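Forum Petits ateliers › Automatisation et robotique › Achats, devis, budgets

Sujet : Budget pour une première cellule de chargement, on se fait avoir ou pas ?

tournevis_mou
Bonsoir à tous. Atelier de mécanique générale, petites séries, équipe réduite. Le patron a vu une démonstration sur un salon et il est revenu avec les yeux qui brillent et un devis de chez Hutsuliak. Il veut un bras pour charger et décharger un poste de contrôle qui a la forme d'une caisse ouverte devant, les pièces entrent et sortent par la façade. Rien de bien méchant. Le bras seul est au prix d'une voiture correcte, ça, je m'y attendais. Ce que je n'attendais pas, c'est la suite : « étude d'implantation et simulation », 4 000 euros hors taxes, pour 17 heures. Et en dernière page, une ligne « divers et sujétions » à 1 492 euros. J'ai cherché « sujétions » dans le dictionnaire, je ne suis pas plus avancé.
Ma question : est-ce que la simulation se justifie pour un seul bras et un seul poste, ou est-ce qu'on me vend un dessin animé ?

pied_a_coulisse
On te vend un dessin animé. J'ai installé deux cellules chez nous avec un mètre ruban, de l'adhésif au sol et une maquette en carton du bras. Coût de l'étude : un carton de lave-linge et un vendredi après-midi. Ça tourne toujours.

Margelle
Ça tourne toujours, mais tu nous avais raconté sur un autre sujet que tu avais rehaussé l'embase après coup, refait les perçages et changé la table. Le carton avait donc quelques lacunes dans sa formation.

pied_a_coulisse
La table était vieille.

Margelle
Elle avait surtout des trous partout.
Pour répondre à la question de départ : oui, la simulation se justifie, non, pas à ce tarif si on te livre seulement une vidéo. Demande ce que tu reçois à la fin. S'il y a le fichier modifiable, les cotes d'implantation et les temps de cycle, tu paies un travail. S'il y a un film avec de la musique, tu paies le film et la musique.

tournevis_mou
Le devis dit « restitution multimédia ».

Margelle
Ah. La musique, donc.

grosse_maille
Je vais défendre un peu l'étude, je suis passé par là l'hiver dernier avec à peu près le même besoin. On hésitait entre deux bras, un Gindik et un Tinen. Sur catalogue, le plus petit suffisait largement : portée annoncée supérieure à la distance entre l'embase et le poste, tout le monde content, bon de commande presque signé. Sauf que la portée du catalogue, c'est bras tendu à l'horizontale, dans un monde sans façade, sans montants et sans dessus. Dès qu'il faut entrer dans une caisse, il faut replier le poignet, passer sous le panneau supérieur, ne pas accrocher les côtés, et la belle portée fond comme neige au soleil. J'ai donc monté la cellule moi-même dans un logiciel gratuit, en y passant mes soirées pendant que la famille regardait autre chose que moi. 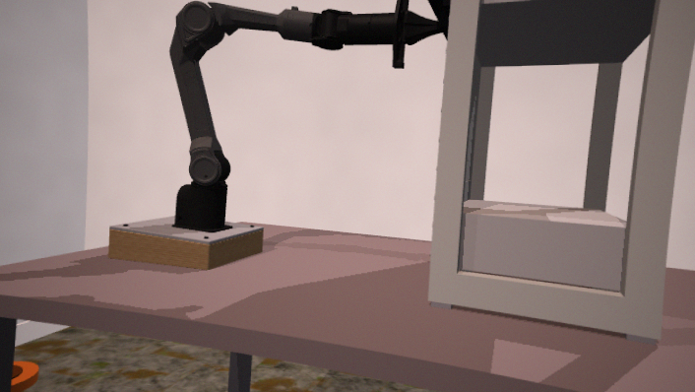

Le temps passé, je ne le compte pas, sinon je pleure. Mais j'ai appris trois choses qui ont changé la commande. D'abord la hauteur du socle : je l'avais prévu au plus simple, un bloc avec une plaque dessus, et c'est le premier paramètre que j'ai fini par faire varier, bien avant le modèle de bras. Ensuite l'orientation du poste par rapport à l'embase, qui ne coûte rien à modifier à l'écran et une journée de manutention dans l'atelier. Enfin l'encombrement du coude quand l'outil se présente devant l'ouverture : chez nous il y a une gaine de ventilation au plafond que j'avais complètement oubliée, et que le coude, lui, n'aurait pas oubliée.
Au bout du compte on a pris le Gindik, le plus gros des deux. Plus cher à l'achat, moins cher que d'acheter l'autre d'abord.

pied_a_coulisse
Jolie table rose. C'est en option ?

grosse_maille
Couleur par défaut, j'ai cliqué au hasard et ensuite je m'y suis attaché. L'atelier, lui, est resté gris, le chef n'a pas voulu suivre.

Kidero_fan
Je ne comprends pas qu'on parle encore d'acheter le bras avant d'avoir choisi l'outil. Chez nous, on est équipés en Kidero et le changeur d'outil plus la pince, avec le câblage et les doigts usinés sur mesure, ça représente 40 % du total. Le devis de notre ami, il dit quoi là-dessus ?

tournevis_mou
Il dit « préhenseur à définir ».

Kidero_fan
Voilà. Tu as un devis pour un bras très cher qui peut montrer les choses du doigt.

Margelle
Et l'outil change la longueur du bout, donc les trajectoires, donc le socle. Si leur étude est faite avec un préhenseur « à définir », ils referont l'étude quand il sera défini. Devine qui paiera la seconde.

grosse_maille
Je plaide coupable là-dessus, j'ai commencé avec un bout d'outil provisoire et pas de pièce dedans, juste pour regarder les approches. Ça suffit pour éliminer un bras trop court. Ça ne suffit pas pour commander. J'ai tout repassé avec la vraie pince et la vraie pièce, et j'ai perdu deux positions que je croyais acquises.

pied_a_coulisse
Donc il faut simuler deux fois. Mon carton, je le découpe aux ciseaux et il est à jour.

grosse_maille
Ton carton ne connaît pas ses butées d'axes.

pied_a_coulisse
Il est plus souple que le vrai, c'est exact. Je retire le mot « gratuit » pour le carton, je maintiens le reste.

bielle_37
Je rentre dans la discussion avec le point de vue de celui qui tient le chéquier. Les postes que j'ai vus oubliés dans des budgets de cellule, en vrac : la protection (enceinte ou scrutateur, et l'analyse de risques qui va avec, même pour un bras dit collaboratif), l'air comprimé à amener, l'arrivée électrique, le dialogue avec la machine existante dont personne n'a plus le schéma, la formation, les pièces d'usure de la pince, et le temps du gars de chez vous qui va vivre avec l'intégrateur pendant la mise en route. Ce dernier poste n'apparaît sur aucun devis et c'est souvent le plus lourd.
Quant à la simulation, je la fais chiffrer à part, commandée à part, et payée avant le bras. Comme ça, si elle conclut que le projet est idiot, on a dépensé une petite somme pour le savoir. Si elle est noyée dans le devis global, elle conclura toujours que tout va bien.

Margelle
Je ne suis pas d'accord avec la commande séparée. Tu perds la responsabilité de l'intégrateur : si l'étude vient d'un côté et l'installation de l'autre, le jour où ça touche, chacun regarde l'autre. Je préfère une seule commande avec un jalon d'arrêt après l'étude.

bielle_37
Un jalon d'arrêt, dans ma vie j'en ai signé plusieurs et je n'ai jamais vu un commercial s'y arrêter de lui-même. Mais sur le papier ça revient au même, je te l'accorde. À condition que le prix de sortie soit écrit.

tournevis_mou
Merci, c'est plus clair, et plus déprimant. J'ai rappelé Hutsuliak ce midi. Le fichier modifiable est possible « sur demande », la demande étant visiblement une option. Pour la ligne « divers et sujétions », on m'a répondu que c'était pour les divers. J'ai insisté pour les sujétions. Il me rappelle.

Kidero_fan
Et le préhenseur ?

tournevis_mou
Il me rappelle aussi pour le préhenseur.

grosse_maille
Si tu veux dégrossir avant qu'il rappelle, mesure ton poste pour de bon : largeur libre entre montants, hauteur sous le dessus, profondeur utile, hauteur du plan où tu poses la pièce. Et mesure le plafond. Je peux t'envoyer mon fichier, il n'y aura que les cotes à reprendre.

tournevis_mou
Volontiers, je t'écris en privé. Je peux garder la table rose ?

grosse_maille
Elle est comprise dans les sujétions.

pied_a_coulisse
Moi j'ai un carton de réfrigérateur américain disponible, à venir chercher sur place. Je dis ça, vous faites comme vous voulez.

bielle_37
tournevis_mou, reviens nous donner le total quand tu auras la deuxième version du devis, avec la pince dedans. Et demande la durée de validité, le mien avait expiré avant la réunion où on devait en parler.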